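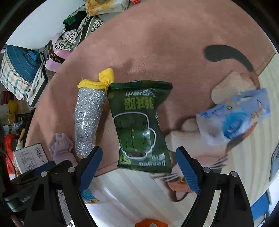
Ita Carroll wrote in after the July entry to ask why the equipment plan still lists hand-held grippers when the purchase of an arm has been agreed in principle. The question is a fair one, and I have had it from two other readers.

My position is that the arm should come last. A household tidying robot has to deal with soft packets, cloth and bags, and the hand-held tools allow that work to be recorded in an ordinary room before any large sum is committed. Soklow quoted 1772 for a matched pair, delivery included. Finger pads are charged separately at 381 for the year, and I have entered them as a running cost – last year they were buried under repairs, and the line was overspent by spring.

The second item is storage and computing. I have set aside 800 for drives, to be bought in one order. Pakedby will hold its price for 12 weeks, which gives time to see how quickly the present drives fill. 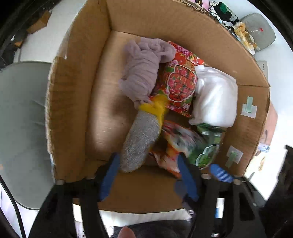 Packets and cloth in the cardboard box, with both grippers at the near side.

Boxes, tape and household goods do not appear in the plan as equipment. They are small purchases and will be met from the general allowance, provided that receipts are kept.

As for the arm itself, Ó Briain has offered a lease with an option to buy. The terms are acceptable except for the service clause, under which the customer pays carriage both ways on any fault. I have asked for that to be amended in writing. Lisa, the scheduling software we now use, will need a further license if the lease goes ahead, and the cost of it has not yet been confirmed. The line stays blank in the current draft until the supplier replies.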